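Ticket 4000: Shared calendar double-books the large meeting room
Status: Closed (again)
Opened by: Denise Dobson
Assigned to: Loredana Orlandini
Software: Clumeo room booking, Drisari mail server

Dobson, first report
Clumeo says the large room is free at 2. I book it. Clumeo thanks me. I walk down there and find the Naidoo people halfway through their lunch, holding a confirmation for the same room at the same time. They got a thank-you too.

Orlandini
Can you send both confirmations, with full headers? Forwarding strips them, so please attach.

Dobson
Attached. Mine says 2:00. Theirs says 2:00. The footer on mine also says 1:00, in gray, very small.

Orlandini
Found the gray one. Clumeo stores the booking in one time zone and prints it in another. The room itself has a time zone, set by whoever created the room, and ours has been living an hour west of the building since November. Changed the room to local time and restarted the sync.

Dobson
Now I have 52 meetings. I had nine this morning.

Orlandini
The sync treated every corrected booking as a new one and kept the old one for company. Please don't delete anything yet. Deleting from the mail side sends a cancellation to all invitees.

Dobson
Define "yet."

Orlandini
Ah. I see the cancellations.

Orlandini, Thursday, May 7, 2026
What was done, for whoever gets this next:
Stopped the sync service on Drisari before touching anything else, which I recommend doing first and did second.
Exported the room calendar and sorted by booking ID. True duplicates share an ID and differ by exactly one hour.
Removed 200 duplicates from the export, with notifications off.
Cleared the room calendar, imported the clean copy, restarted the sync, waited 22 minutes. No new copies.
Recurring meetings made by people who have left don't survive the import. I recreated the budget review. I did not recreate "Touch Base (Weekly)" and will wait to see if it is missed.

Dobson
Works from my desk. Booked 2:00, got 2:00, in both font sizes. You can close it.

Attachments (4) 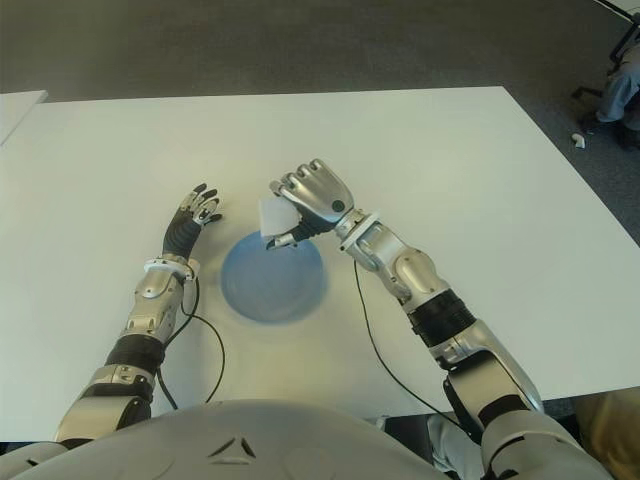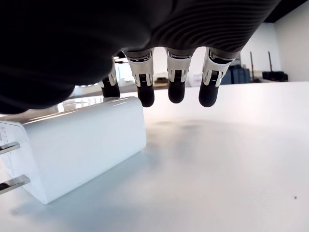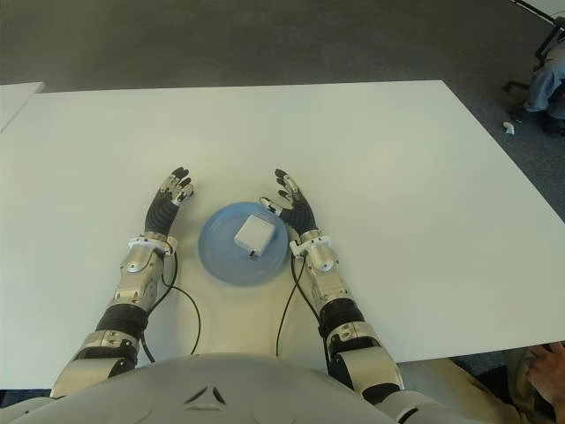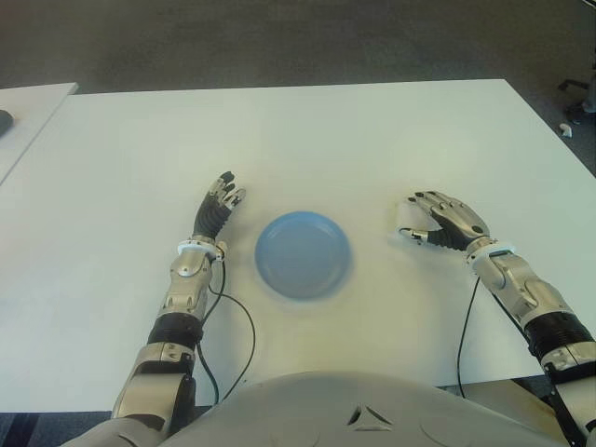
Skasance Office Systems Desk, Internal Support

Reopened by Dobson
The door panel still shows yesterday's bookings.

Orlandini
The panel keeps its own copy. Hold the corner button until the screen goes blank, then let go. It should pull the new calendar when it wakes up.

Dobson
It woke up in Portuguese, with the right bookings.

Orlandini
Closing. Please open a separate ticket for the Portuguese.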